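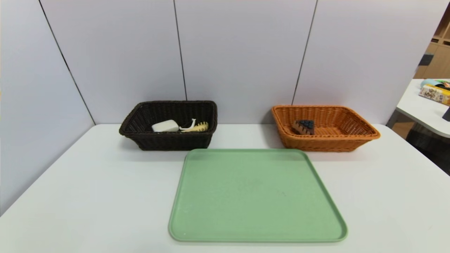 Notebook, pivot level checks
2018-01-01

Markets are closed today, so I use the quiet to write down what is the state of the level sheets and what I want to change in January.

Data
Rebuilt the daily file for the last 252 sessions from the Vistmont feed. Two sessions had a high which was lower than the close, so the feed was wrong there. I replaced both by hand from the Prilo export and marked them in column H. Please do not overwrite column H when you refresh, I lost it once already.

Pivots
The pivots are calculated in the usual way, high plus low plus close, divided by three. The question is which close. Rivera sheets take the settlement price, our sheets take the last trade. On calm days the two are nearly the same. On the last session before a holiday they can be far apart, and then all levels of the next day are shifted. I ran both versions side by side. With settlement, the first support was touched in 78 sessions. I have not yet the same count for last trade, the script stopped with a date error and I must look at it again.

What is a touch
We still have no common rule. In my run a touch means that price comes within 10 ticks of the level during the main session. In the older Pikville run the overnight hours were also included, so the two results should not be compared. I wrote this at the top of both files.

Moving average
Tried the 50 day average as an extra line in the confluence table. It gives a point to a zone very often in a slow market, simply by lying near to the price for many days. I think its weight should be half, or it should count only when the slope is clear. For the moment it is switched off – the column is there but the weight is zero.

Volume
The volume nodes were moved by one row against the dates after the November contract change. Corrected. Everything that was printed from this tab in December has the wrong node beside the right date, so better to print again.

To do
– repair the date error and repeat the run with last trade
– ask Vistmont if they correct old highs and lows, and how late
– decide settlement or last trade before the weekly sheet goes out
– test the touch rule with a smaller distance for the quiet contracts

Backup of the old sheet is in the folder "before January". The macros in it still point to the old path, so open it with macros off.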